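ok so the Gavow sim run fell over again, short thread

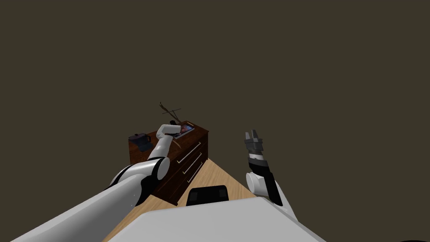 Left arm stalls, error 24, third build in a row. No e-stop, no log line, it just holds torque till the timeout — on real hardware thats a burnt motor. Gripper is down on the dresser top right by the flat tablet/frame thing and the planner still says "in transit".

Rarkow patch did nothing. Poul Hjaltested thinks its the contact threshold, I think its teh watchdog

rerunning at 546 steps. dont merge anything till then pls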